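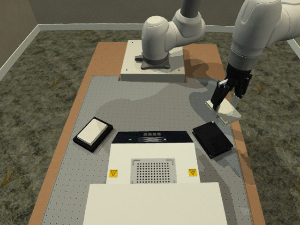

Établi à plateau métallique percé de petits trous

Humidité dans un garage transformé en atelier : par où commencer ?

Posté par Fahad Gilani le 16 février 2020, rubrique Maison et bricolage

Bonjour,

J'ai un garage de 19 m² accolé à la maison, que j'utilise comme atelier depuis deux hivers. Les murs sont en parpaing, sans isolation, avec un enduit côté rue et rien du tout côté jardin. Le sol est une dalle béton brute. Il y a une porte basculante en tôle et une petite fenêtre qui ouvre mal.

Le problème : dès qu'il fait froid, tout prend l'humidité. Les outils rouillent, le carton ramollit, et j'ai maintenant des taches noires dans l'angle du fond, derrière l'étagère. J'ai acheté un déshumidificateur Plovine d'occasion, qui remplit son bac très vite, mais dès que je l'arrête ça recommence. En juillet, par contre, je n'ai aucun souci.

J'ai aussi du matériel électrique que je laisse branché en permanence et je commence à m'inquiéter pour lui. Faut-il isoler d'abord, ventiler d'abord, ou traiter le sol ? Je suis propriétaire, mais je préférerais éviter les gros travaux cette année. Merci d'avance.

Jadoon

Bonjour,

Avant d'acheter quoi que ce soit, il faut savoir d'où vient l'eau. Il y a en gros trois cas : elle monte par la dalle, elle traverse le mur, ou elle est déjà dans l'air et se dépose sur ce qui est froid. Les remèdes ne sont pas les mêmes.

Pour la dalle, scotchez un carré de film plastique au sol, bien fermé sur tout le tour, et laissez-le quelques jours. Si le dessous est mouillé, l'eau monte. Si c'est le dessus, c'est de la condensation. Faites la même chose sur le mur du fond, à hauteur de genou.

Comme vous n'avez rien en été, je pencherais pour la condensation, avec peut-être un peu d'infiltration côté jardin puisque ce mur n'est pas enduit. Allez voir dehors si la terre remonte contre le parpaing et si la gouttière coule bien dans sa descente. Chez moi, le mur avait séché après un simple décaissement le long de la façade, une demi-journée à la bêche.

Ensuite, ventilez. Une grille basse et une grille haute sur deux murs opposés suffisent souvent dans un garage. On perd un peu de chaleur, mais si vous ne chauffez pas en continu ça ne change pas grand-chose. Le déshumidificateur dans un local mal fermé travaille pour rien, il assèche l'air de la rue. La porte basculante laisse tout passer, surtout en bas.

Pour les taches noires, videz l'étagère, brossez avec un masque, lessivez, laissez sécher et écartez le meuble du mur d'une largeur de main au moment de le remettre. N'isolez surtout pas par-dessus un mur humide — vous enfermeriez l'eau derrière et vous ne verriez plus rien.

Wistico

Un sac de sel dans un seau et c'est réglé, je fais ça dans la caravane tous les hivers. Penser à vider l'eau. Sinon il y a les absorbeurs en recharge au supermarché, mais c'est cher pour ce que c'est.

Bundgate

Le sel dans une caravane, pourquoi pas. Dans un garage avec une porte en tôle, le seau sera plein et l'air aura à peine changé. Et le sel près des outils en acier, je déconseille.

Je suis d'accord avec Jadoon sur le diagnostic. J'ajoute quelque chose sur les appareils, parce que la réponse n'en parle pas.

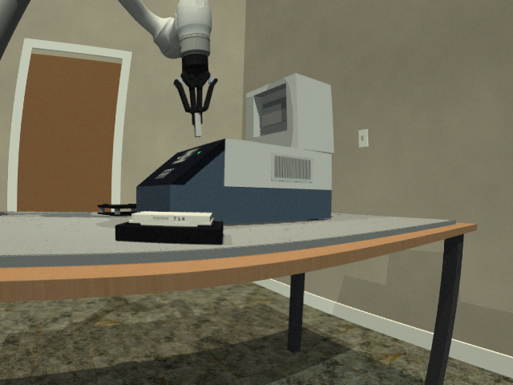
L'humidité abîme le matériel électrique surtout quand il passe brusquement du froid au tiède, par exemple quand on allume un gros chauffage soufflant en arrivant le matin. L'air chaud se charge en eau et la dépose sur les pièces encore froides, y compris à l'intérieur des boîtiers. Mieux vaut monter en température doucement, avec un petit radiateur sur thermostat réglé bas, et attendre avant de mettre en marche ce qui est resté au froid. Regardez aussi par où chaque appareil respire. Sur un boîtier comme celui de la photo, la grille est sur le côté droit, avec des fentes verticales très serrées : ce côté-là doit rester dégagé, loin du mur et loin du jet d'un déshumidificateur ou d'un chauffage. Des fentes aussi fines retiennent la poussière, et une poussière humide finit par former une croûte. Un coup de pinceau sec de temps en temps, appareil débranché, et c'est tout.

Pour ce qui reste branché en permanence, vérifiez que la ligne du garage est bien protégée par un différentiel et appuyez sur le bouton de test. Surélevez les multiprises, ne les laissez jamais sur la dalle. Une planchette vissée au mur fait l'affaire.

Et prenez un hygromètre, même bon marché. Notez la valeur matin et soir avant de toucher à quoi que ce soit, sinon vous ne saurez pas si la grille ou le joint de porte a servi.

Fahad Gilani

Merci à tous. J'ai posé les films plastiques ce soir, au sol et sur le mur du fond. La terre remonte bien contre le parpaing côté jardin, sur presque toute la longueur, je n'y avais jamais fait attention. Je commence par là et je vous redis.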